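Skudolora Shared Pantry: Frequently Asked Questions

The Skudolora Shared Pantry provides fresh produce and basic groceries to households in the Pirzada district. The answers below apply to all visitors, donors and partner organizations. Questions not covered on this page may be sent to the pantry office.

Who may use the pantry?

Any household living in the Pirzada district may register. Proof of address is required at the first visit; a utility bill, a lease or a letter from a landlord is accepted. The pantry does not ask for proof of income, and registration does not affect any other benefit a household receives.

Do I need an appointment?

Appointments are required for the first visit only, which takes up to 30 minutes. Registered households may come at any time during opening hours. The last entry is at 5:30 p.m.

How often may I visit?

Each household may visit 2 times per month. Unused visits do not carry over. Households of six or more may request an additional visit by speaking with the intake desk.

May I choose my own items?

Yes. Fruit and vegetables are selected by the visitor. Dry goods are chosen from a printed list, and limits on certain items are posted at each shelf. Limits may change during the day according to supply.

What kinds of fresh produce are available?

The selection depends on the season and on what growers and stores are able to give. Apples, pears, carrots, onions and cabbage are offered for most of the year. Berries and soft fruit are usually limited to the summer months and are placed out in small amounts — visitors who would like them should plan to come early in the day.
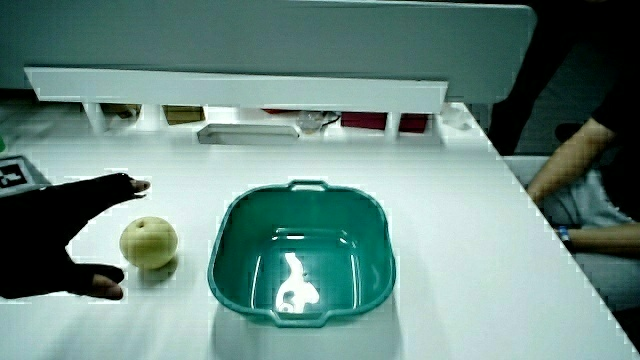 A round pear and a teal-green basket on a white tabletop.

How should I store pears at home?

Firm pears may be left on the counter until the flesh near the stem gives slightly when pressed. They should then be kept in the refrigerator and eaten within a few days. Asian pears are eaten crisp and may go directly into the refrigerator. All fruit should be washed just before eating.

Can someone else collect food for me?

Yes. A registered household may name one person to collect on its behalf. The request form must be signed by the head of household and is valid until the following May, when all registrations are renewed.

What may be donated?

The pantry accepts whole, uncut produce and sealed, labeled groceries within their printed dates. Home-canned goods, opened packages and cooked food cannot be accepted. Donations over 200 pounds must be arranged in advance with Aqeel Rizvi, Receiving Coordinator.

How many households are served?

The pantry currently has roughly 2,250 registered households. Names and addresses are kept private and are not shared with donors.

Whom do I contact with a complaint or concern?

Concerns should be addressed in writing to Parveen Satti, Director of Services. Forms are available at the intake desk — a staff member can help complete them on request.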